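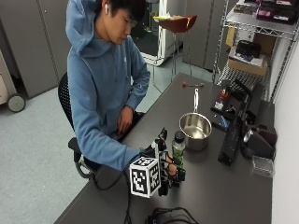
Un rato de mesa, auricular puesto y la cabeza en lo suyo.

6 de enero de 2025

Llevo desde marzo escuchando audiolibros y podcasts casi a diario, y quería dejar por escrito cómo ha ido, porque en la entrada anterior varios me preguntasteis por el tema y contesté deprisa.

Empecé por el trayecto al trabajo. Tardo 23 minutos en el autobús, casi siempre de pie, y con un libro en la mano no hay manera. Probé primero con música, pero al cabo de unas semanas me sabía el orden de las canciones. Entonces Remo me pasó una novela larga leída por una actriz con una voz bastante seca, sin teatro, y la terminé en un mes. Luego vinieron otras dos del mismo autor, que me gustaron menos.

Lo primero que aprendí es que el narrador pesa tanto como el texto. Dejé a medias un ensayo que tenía muchas ganas de leer porque el locutor subía el tono al final de cada frase. Lo compré después en papel y me pareció un buen libro. Ahora escucho siempre la muestra entera antes de elegir, aunque sea el prólogo y no diga gran cosa.

Lo segundo es que no todo se puede escuchar. La historia con muchos nombres y fechas se me escapa. Estuve con un libro sobre rutas comerciales y a mitad del segundo capítulo ya no sabía quién gobernaba dónde. En papel vuelvo atrás, miro el mapa y sigo. En audio, retroceder es incómodo y acabo dejándolo correr. Las memorias, en cambio, funcionan muy bien, sobre todo cuando las lee quien las ha escrito. También los cuentos, si caben en un trayecto.

Uso la aplicación de Movico, que es sencilla y recuerda por dónde iba. Antes tenía Zuvelard, con un catálogo más amplio, pero perdía el punto cada vez que cambiaba de teléfono y me cansé. La biblioteca del barrio también presta audiolibros. Hay lista de espera para las novedades – para lo demás, casi nunca – y el préstamo dura lo suficiente si uno no se entretiene.

Sobre la velocidad, que es lo que más me preguntasteis: escucho a velocidad normal. Kiprono lo pone todo a 2x y dice que se acostumbra uno en una tarde. Lo intenté con un podcast de entrevistas y me enteré de todo, pero terminé cansado y sin ganas de poner otro. En una novela me parece que se pierden las pausas.

En casa escucho menos de lo que pensaba. Cocinando sí, y planchando también. Para trabajar no me sirve: si tengo que leer o escribir, dejo de oír la voz y al rato descubro que han pasado tres capítulos. Con tareas de manos va mejor. El domingo pasado ordené un cajón de cables mientras acababa una novela policiaca y las dos cosas quedaron terminadas.

Un solo auricular me resulta más cómodo que los dos. Oigo el timbre, oigo si me hablan y la batería del otro queda de reserva. Por la calle lo hago siempre así. En el autobús, si hay mucho ruido, me pongo los dos y activo una alarma para no pasarme de parada, cosa que me ha ocurrido ya un par de veces.

En cuanto a leer en papel, leo más o menos lo mismo que antes. Temía que una cosa quitara tiempo a la otra y por ahora no ha pasado. Por la noche sigo con el libro en la mesilla, y el audio se queda para el día. Lo que sí he reducido es el rato de mirar el teléfono sin buscar nada concreto.

Para este año tengo apuntada una novela larga que he empezado tres veces en papel sin pasar del primer tercio. La versión en audio dura una barbaridad, así que calculo que me llegará hasta la primavera. Si alguien la ha escuchado entera o conoce algún narrador que merezca la pena, los comentarios están abiertos.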